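Hunness Youth Basketball
Progress report to the Prellum Community Fund
12 April 2023

Dear friends at the Fund,

I promised you a proper letter once the winter season was behind us, and I'm sorry it has taken me a little longer than I meant it to (the Trakham tournament ate two of my weekends, and then I had the uniforms to wash). I hope you'll forgive me, because I have mostly good news to share.

We finished the season with 44 players on the books, spread over the younger and older groups. The older group played a full league schedule and ended up in the middle of the table, a big step up from last year, when we had trouble putting five on the floor for some of the away games. The younger ones don't play for points yet, but they did get their first real game against Venter, and they lost it by 30 and came off the court grinning from ear to ear. Their parents took it harder than they did!

Your grant of $3,125 has gone mainly to gym time, as we agreed. The Trakham gym put its evening rate up in the new year, so the money did not stretch quite as far as I had hoped, and I moved a little over from the equipment line to cover the last few practices. I should have written to you before doing that, and next time I will. We still managed to buy 6 new game balls and a scoreboard controller to replace the one with the sticky buttons. 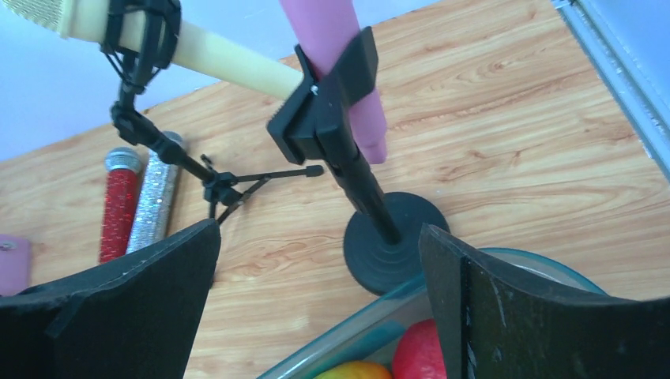
The part I'm proudest of is the roster itself. We went into the fall with two guards who could bring the ball up under pressure, and one of them moved away before the holidays. I worried over that for longer than I'd like to admit. In the end we tried a few of the forwards at the point in practice and let them make their mistakes there, and by the last month of the season we had three players taking turns at it and arguing over whose turn it was.

Not everything went to plan. The Saturday clinic never got off the ground, as I couldn't find a second coach with the right certificate, and I don't feel right running it alone. I have someone lined up to take the course in May.

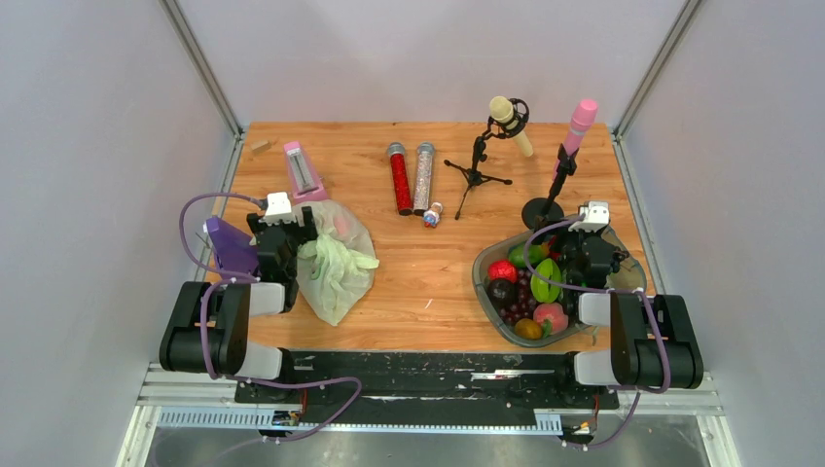 For the summer we'd like to keep the older group together with one open gym a week, and the unspent clinic money would cover most of it if you are happy for us to use it that way. Please let me know, and do come by and watch a practice whenever you like. The kids would love to show off for you.

With warm thanks from all of us,

Fotini Karamanlidis
Head Coach, Hunness Youth Basketball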